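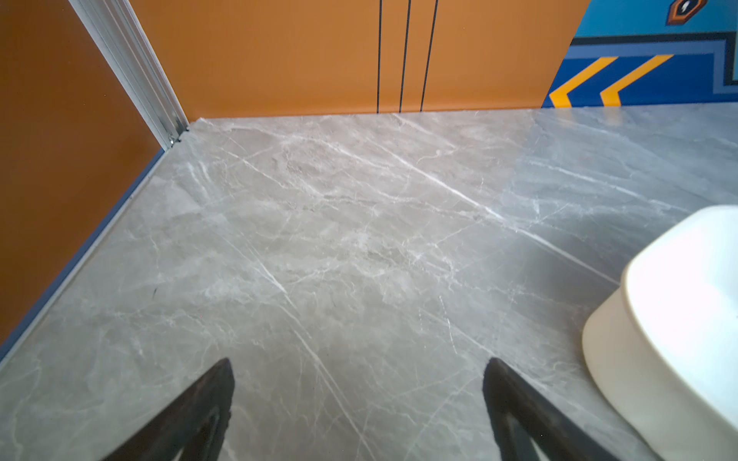 The booth floor from the wrist, gripper fingers wide open.

How to run a tabletop robot demonstration at an open day

When we first opened our doors in Plilby I thought the arms would do all the work and I could stand about drinking tea. They didn't, and I couldn't! I've run a good few of these now, in Plilby and over in Drardale, and what follows is how I go about it, in the order I do it.

Start the evening before. Clear the floor of the booth completely, give it a wipe, and then put back only what the arms are going to handle. Ordinary things go down best with visitors, I find, so have a proper rummage in the tool drawer. A screwdriver is lovely (everyone knows how one feels in the hand), and so is any light plastic tub with a good thick rim.

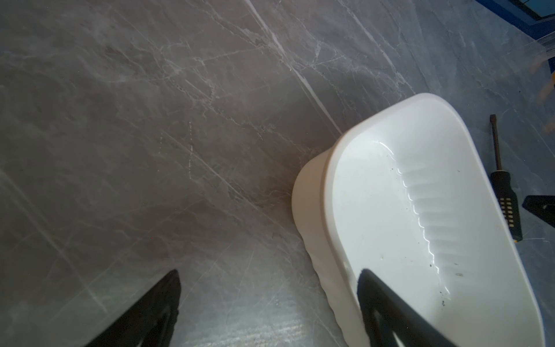

Once your things are laid out, run the whole routine through twice with the room quiet. Ours takes almost 6 minutes, and that is plenty for a standing crowd, especially one with small children in it. If an arm fumbles on the day, let it fumble, say so cheerfully, and have another go. 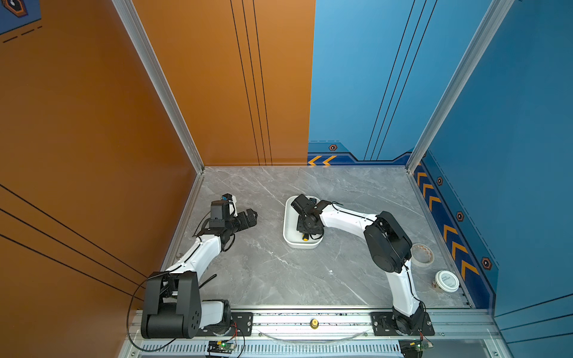
Two arms on the one rail, with the right-hand gripper down in the white tray.

Next, the people. We let in 16 at a time and ask them to stay behind the tape on the carpet, with one of us always within reach of the stop button. Kacper Tomaszewski does the talking at our sessions, and his advice is to say what the arm is going to do before it moves, then keep quiet while it does it. I still chatter, I'm afraid.

Finish with the trickiest pick you have. For us that's holding the screwdriver upright, and I'd leave it there for a good long moment so that those at the back can shuffle forward and see. 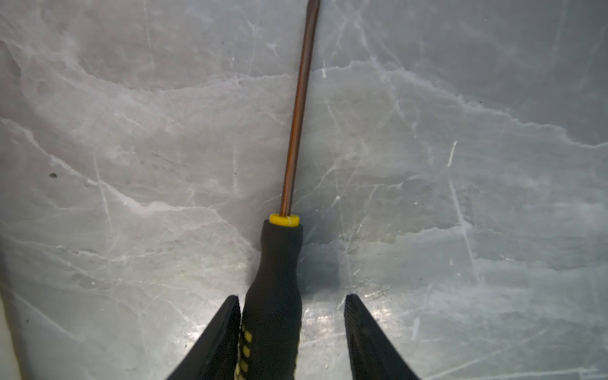 Screwdriver held shaft up, with the yellow collar just above the grip.

Afterwards, park both arms, switch off at the wall and put the tools back in their drawer before you start chatting, or you'll be hunting for them in June like I was.

Page last updated 22 Mar 2022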